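Rumasham opens its Lundgren Laundry Corner to the public

10/30/22 – Rumasham, the neighborhood home-organizing studio founded by Kevin Grajales, is delighted to open the doors of its new Lundgren Laundry Corner, a small and friendly practice room where anyone who has ever lost a battle with the weekly wash is welcome to come in, sit down and learn a calmer way of doing it. The room has been in the works since May, and we are so pleased to be able to share it at last!
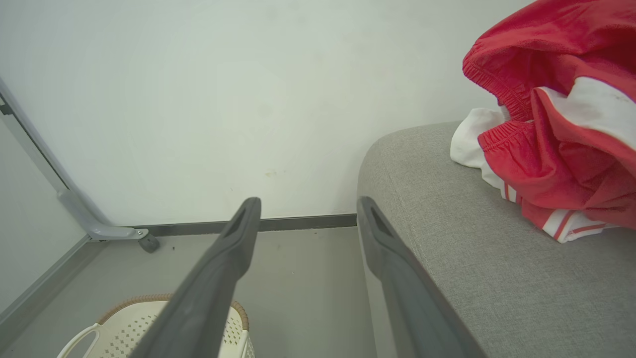 Laundry is the chore our customers ask about more than any other, and Kevin has wanted a room for it for a good long while. He kept the furnishings simple, the way they are in most of the homes we visit, and gave the floor space to the things people really handle on wash day. The cream basket with the little square holes and the brown woven rim stands right on the floor by the sofa, within easy reach of anyone sorting or folding, and visitors are encouraged to pull it close and get started.

"People come to us feeling a bit ashamed of the pile on the chair, and they shouldn't," said Grajales. "We wanted a room that feels like the corner of somebody's apartment, with plain walls and a soft place to sit – and then we wanted to fill it with people folding towels together and having a nice time."

Sessions are led by Consuelo Pacheco, who wrote the Sellum method, our gentle routine for sorting, folding and putting away in one sitting. Each session lasts 210 minutes with a coffee break, and groups are kept to 11 people so that everyone gets plenty of help (and plenty of elbow room).
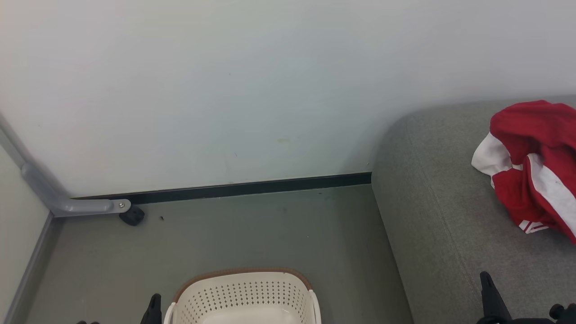

Gray woven upholstery and a plain white wall in the Lundgren Laundry Corner.

The first season has 22 sessions, and five of them are set aside for families with children. Fitted sheets have a session all to themselves, by popular demand. Places can be reserved at the Rumasham front desk or at Erkano, our sister shop next door, where the staff will be happy to answer questions about dates, fees and what to bring from home.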